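Whitfield shop meeting, July, back room
Present: Tamsin, Priya, Dougal, Yolanda (left early)

Keychains. Trilier sent the leather charm one, tan w/ green loop strap. Priya likes it, Dougal thinks the strap is too long for the hooks by the till. Price still to be agreed. Tamsin to ask Trilier about an order of 147, and if they'd do 13 in a darker leather.

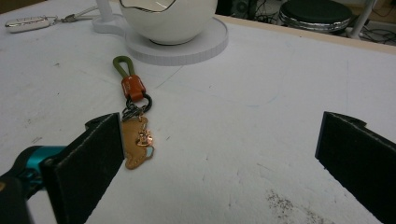

Keychain with tan charm, green strap, orange clasp

Hooks: Dougal to look at longer ones, 2 suppliers to try. Gift tags held over, no time.

Stockroom key still missing, pls check you're bags. Yolanda has the spare untill then.

Closed 4:40.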